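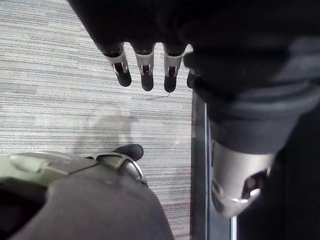

A Sunday visit to the Stalholm workshop

On Sunday, March 24, 2019, I took the early bus to Stalholm, where the shared workshop opened its doors for the day. I build small things at home, mostly in my kitchen, and I had wanted to see how other people make a robot hand. Mine has only a gripper with two jaws, and it drops everything.

Heike Hinrichs met me at the door and took me directly to the room at the back. She and Ivana Salinas call their hand Folovau. It has four fingers in a row, with silver-gray segments and rounded black pads at the ends. Each segment has a rectangular slot through it. I liked the slots very much, and I made a drawing of them in my notebook. Dark fabric covers the upper part of the hand, and Ivana sewed this herself after the first cover got caught in a joint.

The thumb

We spoke for a long time about the thumb. In the first version, built last August, it stood too close to the fingers and a cup did not fit in between. Now it is placed opposite them with an open gap. Heike says the angle is still wrong for flat things, such as a key or a coin. Ivana does not agree, and they discussed it in front of me in a friendly way.

Costs and parts

I asked about the money, as I always do. They have spent 2960 euros until now, of which 700 went to motors that they had to replace. The cables come from Athanasiadis, a small shop in Curkholm which also sells by post. I wrote down the address.

Practical information

The workshop is ten minutes on foot from the bus stop. Coffee is in the front room, and you pay into a tin. Bring slippers, the floor in the back room is carpet and they ask you to take off your shoes.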